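4. Before you apply: checking a job advert on the Gatcombe board

The Gatcombe board carries adverts from employers who say they will consider people with a criminal record. Saying so costs them nothing, so check first.

1. Sign in and open the advert. Note its number (Candthorpe adverts start at 199, Brondonstead adverts at 203).

2. Look for the words "record considered at interview". "All backgrounds welcome" commits the employer to very little.

3. Press Ask and find out when they check records. Save the answer.

Note: the "Fair Chance" badge is ticked by the employer. We have yet to see one taken away.

4. Find out whether training is paid. If the reply talks about "exposure to the workplace", assume it isn't.
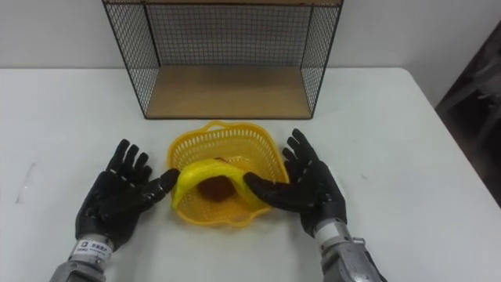
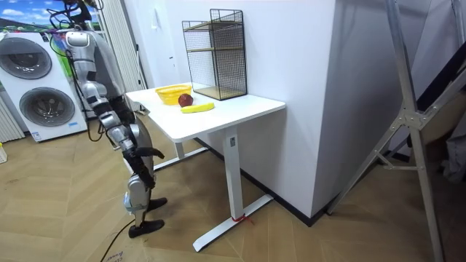

5. Fill in the form, but leave the box headed "Your story" blank until you have an interview date.

Caution: do not pay for a CV review. The 26-point score it gives you is not shown to employers.

Last updated: 07/06/2024

Related
Explaining a gap in your work history
Interview clothes on loan in Sala
What changed on the board in August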